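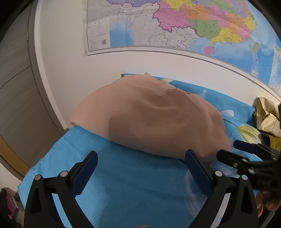

Eckhard Voß thinks giving up on a novel is plain bad manners. You wouldn't walk out of somebody's house halfway through the soup, he wrote to me after my last column, and a writer has gone to a good deal more trouble than soup.

Well, I have walked out of a lot of houses, Eckhard! I used to be on your side, mind you. I finished everything until my late thirties, including a family saga in three parts that I disliked from the christening onwards. I'd sit there at 11 at night, counting how many pages were left in the chapter, feeling virtuous and thoroughly miserable. Then one February I got stuck in a book called Hosora (whaling, grief, very long sentences) and didn't read anything else for 16 weeks. I wasn't reading Hosora either. It just sat there and I watched telly.

So now I have a rule, which is 60 pages. If I get to page 60 and I'm not at least a bit curious, back it goes. My sister says that's too generous and gives them a chapter. A man at the Stovwood bookshop in Griltby told me he gives them the time it takes to drink a cup of tea, standing up, which seems harsh on anyone who starts slowly.
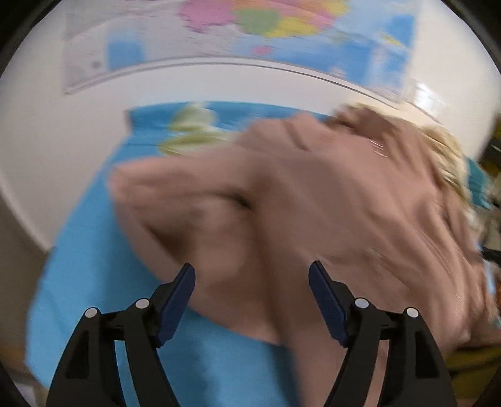
A hand on the move, and a blue map.

What bothers me about the soup argument is that it supposes the writer is watching. They aren't. They've been paid, or more likely they haven't, and they're at home worrying about the next one. The only person who knows I stopped at page 60 is me, plus whoever finds my bus ticket in the charity shop copy.

I'll grant Eckhard this much — some books are slow on purpose, and I've been wrong. I dropped one of those grey Ackermann paperbacks twice, years apart, and on the third go I missed my stop because of it. It was the same book with the same dull opening about a drainage dispute. I was older and had, by then, been in a drainage dispute. If I'd forced myself through it the first time I'd have filed it under "read, didn't care for it" and never picked it up again.
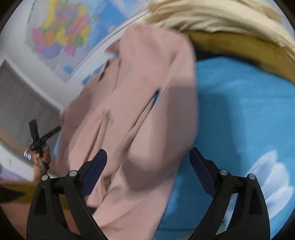
And I do think forcing it spoils people for reading altogether, especially the young ones. My nephew was made to write 2 pages on every book he finished, so he very sensibly stopped finishing them, and then stopped starting them. He's come back to it lately through ghost stories, reading the ends first, out of order, skipping any with a dog in. I haven't said a word about it.

As for Hosora, I've still got it. It's on the landing, and I've lent Eckhard's letter to it as a bookmark, at page 48.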